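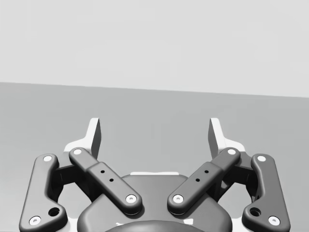
Ticket 952
Opened: May 29, 2018
Reported by: Blažena Ondrejka, Laretti Books
Assigned to: Flynn Quinlan
Status: Pending customer reply

The audio edition of the family memoir "Jurnusier" stops at the start of chapter 4 when played through the Trudach reader. The print and e-book editions are not affected.

Action taken: The chapter file was replaced and the title page cache cleared. Playback now continues to the end of the book.

The customer is asked to download the title again and confirm.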